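3.2 Materials and sorting surface

The sorting task was carried out at two sites, Incombe and Tikholm, with the same materials at each. Earlier work on block sorting has mostly used plastic trays or bare table tops, and it is often hard to tell from the published accounts how much of the result came from the surface itself. A block that slides when it is nudged is a different thing from a block that stays where it is put. We therefore settled on one kind of surface and kept to it for all 300 trials.

The boards were made for us by Derelico, a small joinery shop, from planks of pale maple glued edge to edge. Maple was chosen over pine after a short pilot in October, during which the pine boards picked up dents from handling and one of them cupped badly enough to rock. The boards were left without varnish. A varnished sample was tried and put aside, as foam blocks tended to creep on it when the table was knocked. Knots and streaks were accepted so long as they were sound and flush with the surface.

Each board was laid flat on the table and checked with a straight edge before the first trial of the day. Seams between planks were felt by hand, and any raised seam was sanded back. The blocks were foam, in plain shapes. They were wiped with a damp cloth at the end of each session and left to dry overnight on a rack. Blocks with torn corners were taken out of use. Over the whole study 58 blocks were replaced, nearly all of them for damage at the corners.

At the start of a trial some of the blocks were grouped near the far edge of the board, so that most of the wood was free for sorting (Figure 4). 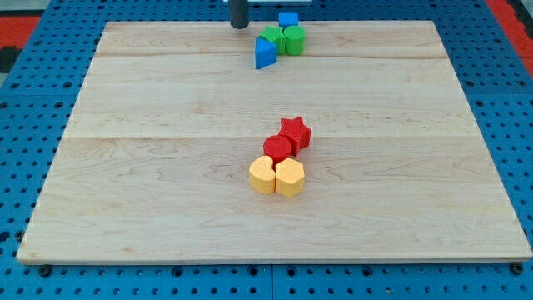

Figure 4. Maple board on the blue perforated table surface, with blue and green foam blocks grouped near the far edge.

Why leave the wood bare when a printed mat would make the sorting areas easier to see?

Printed mats were tried in the pilot and gave two problems. Their edges curled, and blocks placed near an edge tipped over. The lines also told the sorter where each group should go, and the spacing of the groups was one of the things we wanted to measure. On plain wood the sorter has to decide how far apart to put them.

Groups were scored by the Gökçe spacing rule, which treats two blocks as belonging together when the gap between them is smaller than the longest side of either block. The rule was drawn up for ceramic tiles and we made one change to it. Foam blocks can be pressed against each other without any visible gap, so touching blocks of different colours were scored as a separate case and are reported in Section 4.3. The 300 trials gave 2,133 placements that could be scored. Placements that ended with a block off the board were left out of the spacing figures but kept in the count of errors.

The direction of the grain was kept the same throughout, with the seams running from left to right as seen from the near side. In the pilot a few groups had been laid out along a seam as though it were a ruled line, and turning the board between trials would have made this hard to pick out afterwards. We return to the question of seams in the discussion, where placements within a block's width of a seam are compared with the rest. Boards at Tikholm were slightly darker than those at Incombe by the end of the study, and no correction was made for this.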